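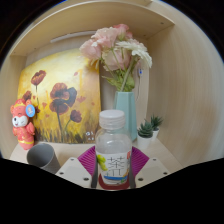
Closure torque and the small bottle: a conversation with Uzma Minhas

Monday, March 17, 2025

Most complaints about bottled drinks concern the cap. It is too tight, it leaks, or the ring comes away with it. Uzma Minhas has spent most of her working life on the third of these, first on a filling line and now as closures engineer at Virnoven, a contract packer of cold tea and fruit drinks.

She begins with the word torque, which she thinks is used loosely. "There are two figures. One is what the machine applies. The other is what the customer has to overcome, and that one drifts. The plastic relaxes. If you test straight off the line and stop there, you have measured the machine."

Her team tests each batch again after storage. The November trial, which she ran with Teemu Laaksonen from the test laboratory at Dokar, started with 2491 bottles. Five were rejected for damaged necks, leaving 2486 in the results. Two lots of caps were compared, identical in drawing and colour but moulded on different tools.

"The drawing said they were the same cap," she says. "One lot lost much more of its opening torque in the first week. We measured the thread and found nothing. The difference was in the sealing land, where the tool had worn."

Laaksonen, who joined us by telephone, adds that the wear was within the supplier's own limits. "It was a permitted cap on a permitted neck. Both were near the edge of tolerance, in opposite directions. The certificate doesn't show you that."

I asked whether small bottles are harder to get right than large ones. Minhas says they are, mainly on account of grip. A narrow cap gives the hand less leverage, so the same torque feels higher. The ribbing helps, but deeper ribs pick up more scuffing in the chute, and marketing departments tend to prefer them shallow. She has no strong view on appearance. She does object to changes in rib depth being made after the opening tests have been signed off.

Lighter bottles bring a further problem. A thin wall gives way when squeezed, and people squeeze as they twist. "You get tea on your sleeve and you blame the cap. I have a drawer of letters about caps that are really letters about walls."

Virnoven now fills 900 bottles as a pilot run before accepting any new cap tool. Samina Afridi, who handles purchasing, was against it at first on grounds of cost. Minhas concedes the point in part - the line is idle for half a shift each time - but says one recall would cost more than several years of pilots.

The next piece of work concerns tethered caps, which stay attached after opening. The hinge changes the way the cap leaves the thread, and the existing test rig holds it at the wrong angle. A modified chuck is on order. Until it arrives, Minhas is opening the samples by hand and recording the results separately.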